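Clistau Opens Computer Reuse Counter in Fullisska, Expands Free Drop-Off Hours

FULLISSKA — Clistau, a refurbisher of used office and household computers, will open a public drop-off and resale counter in Fullisska in May. The new counter takes the place of the company's monthly collection tables, which have run out of the parking lot behind the Tristirell building for the past three years.

Residents and small businesses may bring in desktop towers, laptops, monitors, keyboards and cables at no charge. The counter will be open from 10 a.m. to 6 p.m. Printers, televisions and loose batteries can't be accepted at this site. A list of places that do take them will be posted at the door.

"People kept asking us where they could bring a computer when it wasn't collection day," said Merike Šimkus, general manager of Clistau. "We had them calling from the parking lot in the rain. A counter with regular hours is what they wanted, and we finally have the space for one."

The 86 desktop computers brought in at the last collection were mostly former office machines between five and nine years old. Of those, 63 were suitable for resale after testing and, in many cases, new storage or more memory. The rest were taken down for parts, and what remained went to a metals recycler.

Refurbished desktops at the counter will start at $86 with a keyboard and mouse. Each one carries a one-year parts and labor warranty and comes with an operating system installed. Buyers can have files moved over from an older machine for a flat fee of $20, provided the old drive still reads. Laptops will be sold as stock allows, and the company does not take reservations on them.

Drives left in donated computers are erased before any other work is done. Drives that can't be erased are shredded. Donors who want proof may ask for a written certificate at drop-off, which is mailed within 13 business days. Clistau still recommends that owners back up their files and sign out of their accounts before coming in, as nothing can be recovered once a machine has been handed over.

The building on the Lukoševičius property was a flooring showroom until last year. Clistau has leased the ground floor and the loading dock. Work on the front entrance, including a ramp and a wider door, is finished. Shelving and lighting are still going in — the company expects both to be done before opening.

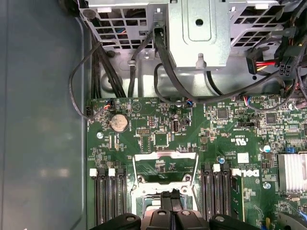
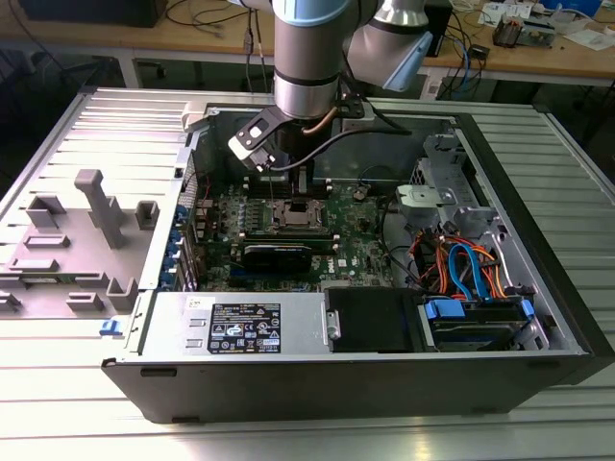

Opened desktop towers.

Clistau will also sell used parts over the counter for the first time. Memory, power supplies, fans and drive brackets will be sorted by type and priced individually. Parts are tested before they go on the shelf and may be exchanged within 20 days with a receipt. Customers looking for a part for an older tower should bring the model number, or the old part itself.

"A lot of perfectly good desktops get thrown out over a bad power supply," said Garnet Sutherland, who will manage the counter. "If somebody wants to fix their own, we'd like to sell them the part. If they don't, they can leave it with us."

Businesses with more than 20 machines to dispose of are asked to arrange a pickup instead of using the counter. Pickups are free within Fullisska. Outside the town, a mileage charge applies and will be quoted in advance.

Two part-time positions at the counter are open. Applicants should be able to lift a desktop tower and should be comfortable dealing with the public. Experience with computer repair is useful but not required. Applications may be picked up at the loading dock entrance until the counter opens.

About Clistau

Clistau collects, repairs and resells used computers for homes, offices and schools. The company is privately owned and has operated in the Fullisska area since its founding.

Media contact: Merike Šimkus, General Manager, Clistau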